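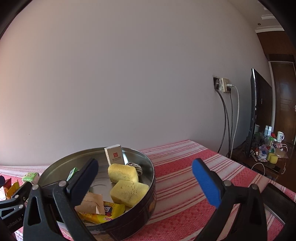
Sponge cakes going stale and smelling of candy in a shared snack tin

Posted in Food Storage
December 19, 2020

oatmeal_drawer

We keep a round metal tin on the table in the front room and everything snack-like ends up in it. Right now it has a couple of plain yellow sponge cakes, a snack in a red and yellow wrapper, a folded paper packet, a piece of candy in a green wrapper and a small white box standing up at the back. There is also a braided rope ball in with them. More candy sits on the tablecloth beside the tin.

The trouble is the sponge cakes. They go in soft and by the second day the outside is dry and a little rough, and they have a faint smell I can only describe as fruit candy. The middle is still fine. I have tried putting them in on top of everything and I have tried putting them at the bottom, and it made no difference that I could tell. The lid goes on at night. During the day it is mostly off, as people walk past and take something.

I buy the cakes at Saladus, from the bakery shelf, and they come 6 to a tray with a plastic cover that never closes again once you open it. I bake my own about once a month and those go dry faster than the bought ones.

What I would like to know:

Is the tin the wrong thing to keep cake in? My mother kept cake in a tin and I don't remember it drying out.

Can the cakes stay in the same tin as candy if I wrap them, and what should I wrap them in?

Is there a way to clean the inside so the smell goes? I washed it in October with dish soap and it smelled clean for a week or so. There is a slightly raised circle in the bottom and I don't know if crumbs are staying around it.

I don't want to put the cakes in the refrigerator. I would also like to keep a tin on the table, because if the snacks go in the kitchen cabinet they are forgotten.

3 answers

cornerbakery_retired

I worked in a bakery in Fraser for 11 years, mostly on sheet cake and sponge, so I can help with the cake part.

The tin is fine. A metal tin with a lid that fits is one of the better places for plain cake. It keeps light out, it doesn't bend, and it holds in enough moisture for a few days without making the outside sticky the way a sealed plastic tub can. What dries your cake is the lid being off. Sponge is full of small holes and has very little fat in it, so it gives up its moisture quickly. A pound cake or anything with a lot of butter will sit out for an afternoon and be fine. A sponge will not. If the lid is off from breakfast to bedtime, that is the whole day for the cut or bare surface to dry, and closing it at night doesn't put anything back.

Your own cakes dry faster for two likely reasons. Store-bought sponge usually has an ingredient or two in it to hold moisture, and home recipes usually don't. Also, many home bakers leave a sponge on the rack too long. Take it off as soon as the bottom is cool to the touch and wrap it then. If you can feel any warmth at all, wait, or you will get water on the inside of the wrap and a tacky top.

Regarding the smell, cake picks up smells from whatever it is shut in with. Fat carries flavor best, but sponge has all that open surface and does it well enough. Wrapped candy still smells. The twist kind isn't sealed at the ends, and paper packets let smell straight through. Mint is the worst. One mint candy in a closed tin overnight and everything tastes of it. Fruit candy is second. Chocolate isn't bad.

So I would not keep them loose together. You can do either of these:

Give the cake its own tin with the lid kept on, and leave the candy and wrapped snacks in the one on the table.

Or wrap each cake by itself in plastic wrap, pressed close to the surface with no air pocket, and put them in the tin you have. Wrap them the day you open the tray, not the next day. People can take one out like any other wrapped snack.

If you wrap them, store-bought sponge will hold for 7 days or to the date on the tray, whichever comes first. For homemade I would say half that. If there is cream, custard or fresh fruit in it, none of this applies and it has to go in the refrigerator.

Don't use waxed paper alone. It is good for keeping cakes from sticking to each other but air goes in at the folds. Foil works, but it tears at the corners after it has been opened and closed a few times.

The old advice about putting a slice of bread or a piece of apple in with the cake does work, in the sense that the cake takes moisture from it. I don't recommend the apple. You already have a fruit smell you don't want, and apple goes moldy in a closed tin quicker than you expect. Bread is all right for a day, then change it.

For cakes that are already dry on the outside, trim them, cube them and use them under custard or stewed fruit. You can also toast thick slices in a dry skillet on low heat. They won't go back to how they were, but they are good that way with a little jam.

pantry_shelf_nine

Get a plastic one with a clip lid. I had tins and they rust. Put the candy in a bowl.

wednesdaysorter

I agree with the bakery answer on wrapping. I'll take the cleaning question, as the cleaning was the part that gave me trouble with ours.

We have a cookie tin that has been used for everything at one time or another, including tea bags, and it held on to smells for a long time. The metal itself doesn't soak anything up. The smell stays in three places: crumbs and sugar dust in the bottom ring, the rolled edge at the rim, and the inside of the lid, which people forget to wash. Candy dust is sticky and it collects in the rim where a sponge doesn't reach.

Do it like this.

Empty the tin and tip it upside down over the sink or the trash. Tap the bottom.

Go around the raised part in the bottom and around the rim with a dry, soft toothbrush before you use any water. If you wet the crumbs first they turn into paste and stay there.

Wash with warm water and a few drops of dish soap, using a cloth. Don't use a scouring pad. The shiny inside on these tins is a thin coating, and once it is scratched through, rust begins at the scratch. Don't put it in the dishwasher, and don't leave it soaking. If the outside is printed, keep the water off it as much as you can and wipe it with a damp cloth. Printing comes off at the edges first.

Make a paste of 2 tablespoons of baking soda and a little water, and wipe it over the inside of the tin and the lid. Leave it for ten minutes, then rinse. Baking soda is soft enough that it doesn't mark the coating if you don't press hard.

Dry it right away with a towel, then leave tin and lid apart overnight. I stand mine on edge on the dish rack. The rim holds water even when it looks dry, and that is where rust starts. When people say tins rust, it is nearly always from being closed up damp.

If it still smells the next day, crumple a sheet of plain newspaper, put it in, close the lid and leave it for two or three days. After that ours had no smell at all. Coffee grounds are often suggested but then you have a tin that smells of coffee.

After it is clean, line the bottom with a circle of parchment paper. Draw around the tin and cut a bit inside the line. Change the paper when it has crumbs on it. It takes a minute, and you will only need the full wash a few times a year.

I would also sort what is in it. These are the things I'd move out:

Anything that isn't food. The rope ball should live somewhere else. Braided rope holds dust and lint, and sugar gets down into the braid and won't shake out.

Open packets. A folded-over paper packet isn't closed. Put a clip on it, or move what's inside to a small jar.

Empty wrappers. When ours gets full, there are usually a few empties in it that somebody dropped back in, and they smell as much as the candy does. I check once a week.

For the table, I'd do what the first answer suggested and have two containers, but I'd make them look different so people put the lid back on the right one. Ours are a wide tin with no lid for wrapped things and a deeper tin with a tight lid for baked things. The deep one came from a yard sale and has the name Pristura on the lid. It closes so well that you have to use both hands, and cake keeps better in that one than in any other we have. If you are shopping for a tin, press the lid on in the store and pick the tin up by it. If it drops away, leave it there.

One more thing, on where the tin stands. Keep it out of direct sun and away from a heater or anything electrical that runs warm. A tin in the sun heats up fast and you get soft candy and dry cake in one afternoon. I moved ours from the windowsill to the far end of the table and saw a difference.

Comments on this answer

oatmeal_drawer
Thank you both. I did the toothbrush and there was a lot more in the rim than I expected. The lid was the part that smelled. It is drying now with the newspaper step to follow. I have wrapped the cakes one by one for the time being and will look for a second tin after the holidays. The rope ball is out.

cornerbakery_retired
Good. Write the day on a piece of tape on the wrap if more than one person buys cakes. Otherwise the old ones sink to the bottom and nobody takes them.

wednesdaysorter
If you are anywhere near Flater, the thrift store on the main road there usually has a shelf of tins. Bring something to test the smell with, meaning your nose. Some of them had tobacco in them and that one doesn't wash out.

oatmeal_drawer
I am, as it happens. I will look.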